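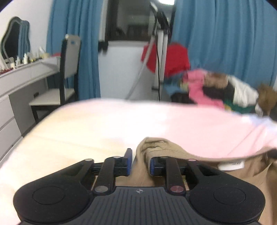 FEATURES / MILITARY HISTORY

The Tin That Opened Everything Else

By Tamsin Calloway

January 2, 2024

My grandfather kept two things on his key ring long after he'd stopped driving. One was the key to a Buick he had sold to a neighbor. The other was a folding scrap of steel about as long as the top joint of my thumb, with a little hooked blade that swung out on a hinge. As a child I took it for a toy, and he let me go on thinking so until the summer I was seven, when he sat me down on the back steps with a can of peaches and showed me what it was for.

If you grew up around veterans you probably know the thing I mean. The Army called it the P-38. It came packed with field rations from the Second World War until the canned meals gave way to pouches in the 1980s, and in those years it opened a great many tins of ham, beans, fruit cocktail and pound cake. It also tightened screws, scraped mud off boots, cut twine and cleaned fingernails, and it did all of this without a spring or a battery or a page of instructions anybody bothered to read.

I have been thinking about it lately thanks to Wendell Tillman, a retired machinist in the town of Etmont who owns, at last count, 1,389 military can openers. He knows the figure because his insurance agent asked for it. They live in shallow drawers he built himself, lined with green felt and sorted by maker, and when I visited in October he pulled them out one after another, talking the whole while, with a pot of coffee going and the radio turned down low in the next room.

"People hear can openers and they get a look," he told me. "Then I hand them one, and they want to tell me about their uncle."

He's right about that. I had told him about my grandfather before I had my coat off.

What Tillman loves is the variety, which I confess I had not expected in an object so plain. The stamping changes from one maker to the next. Some hinges are stiff as a gate and some flop about. There is a bigger brother, the P-51, with a longer handle that is much kinder to the hand, and Tillman thinks anyone who has opened a whole squad's dinner with the smaller one will understand why it was made. As for the names, he has heard every explanation going. Some say the P-38 took thirty-eight punctures to get around a ration can, others that it measures 38 millimeters from end to end. He has measured plenty of his own and leans toward the second story, though he'll happily tell you the first if you look as if you'd enjoy it.

Marisol Fitzsimmons enjoyed neither. She served as a cook with a National Guard unit in the 1970s, and I met her at Tillman's kitchen table, where she seems to be something of a regular. Her memory of the P-38 is mostly a memory of sore thumbs. Field kitchens had proper openers bolted to the table, but one year theirs broke on the first morning of an exercise, and she and two others spent the better part of breakfast working through large cans of tomatoes by hand.

"I could do one in the dark," she said, "and I did, because it was four in the morning."

She still carries hers, on a chain with her house key. So did almost every veteran I spoke to for this piece, or else they could tell me precisely when they'd lost it. Roscoe Ostrowski had his taken at an airport after 45 years and was still cross enough to describe the counter, the line behind him and the color of the bin.

Armies are usually remembered by their big machinery, and I've written my share about tanks and ships. But a soldier might ride in a tank only now and then, and he had to eat every day. Tillman keeps a few drawers for openers from other countries, and he likes to set three of them side by side on the table and have his guests guess which is the easiest to use. I guessed wrong. Fitzsimmons has stopped playing.

Before I left he gave me a can of peaches and a P-38 from his box of duplicates, and waited. It took me longer than it had on the back steps, and I got syrup on my sleeve. Then he found us some spoons.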